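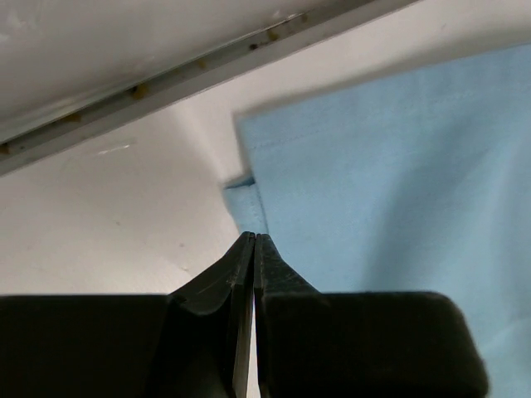 1/ Making clothes last: what I've learned from a year of buying nothing new

Hello all, and a special hello to everyone who wandered over after the radio piece. A few of you asked me to write down how the no-new-clothes year went, so I've made a pot of tea and I'm going to do it properly, in one go, before the football finishes and I lose the sofa.

2/ It began in February, when I finally sat down with my bank statements and added up what I'd spent on clothes the year before. £865. I'm not a fancy dresser! I wear the same jumper most of the winter. It had all gone in dribs and drabs, a top here and a pair of trousers there, and when I opened the wardrobe I could hardly have told you what any of it was.

3/ So I set myself a rule – nothing new except socks and underwear, and second-hand only if I was replacing something that had properly died. My sister gave me until Easter. I won't pretend the first two months were fun, particularly with a wedding in the middle of them (I wore the green dress again, and had a lovely time in it).

4/ The biggest change was washing less. I used to put things in the basket after a single wear out of pure habit. Now a shirt gets hung by the open window overnight and, unless I've been gardening or eating soup, it goes back on the rail. Cooler washes too, everything inside out, and I've given up the tumble dryer for anything I care about.

5/ Then there's mending. I was taught to sew a button on at school and that was the whole of my education. The drop-in evenings at the Ilden library got me going, and I still go when I can. Bring your own thread if you're fussy about colour, as theirs tends to run to black, white and a rather alarming orange. 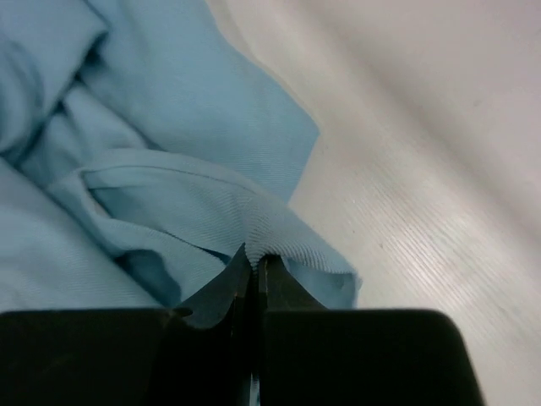

Blue twill, my favourite sort of cloth.

6/ If you're choosing second-hand, feel the cloth before you look at the label. Twill is the one with the fine slanting ribs, and I've found it puts up with years of knees and elbows. Hold it to the light, have a good look at the seams, and give the side ones a gentle tug. If the stitches gape at you in the shop, they'll only get worse at home.

7/ My best find was a wool coat from the charity shop on Vahidi Street, £29, with a torn lining and two buttons gone. The lining took me three evenings and some language I'd rather not repeat. It's not a neat job at all, but it's on the inside and it's warm, and I've grown very fond of it – more than of any coat I paid full price for.

8/ Some things I've not cracked. Tights, for one. Shoes are hard as well, because resoling costs what it costs and the good cobbler in Trornora only opens when he feels like it. And I did slip up once, over a raincoat, in a downpour, miles from home. I've forgiven myself and it's a very nice raincoat.

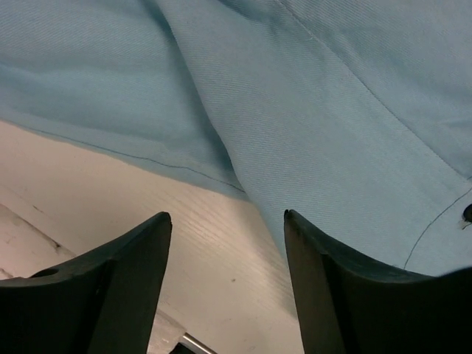

Romain Leblanc replied: "Lovely thread, but would you say the same about darning? I've tried it on jumper elbows and it always goes lumpy on me."

9/ Romain, mine went lumpy for months! What helped was a thinner yarn than I thought I needed, and not pulling each row so tight. Start well outside the hole, too, where the knitting is still sound. I still get the odd ridge, and it seems to settle down after a wash or so.

10/ Right, the football's over and I'm being asked about supper. Next mending evening at Ilden is Sun 13 October, in the upstairs room, and there's usually cake if you come early. I'll be the one in the mended coat, trying to thread a needle without my glasses.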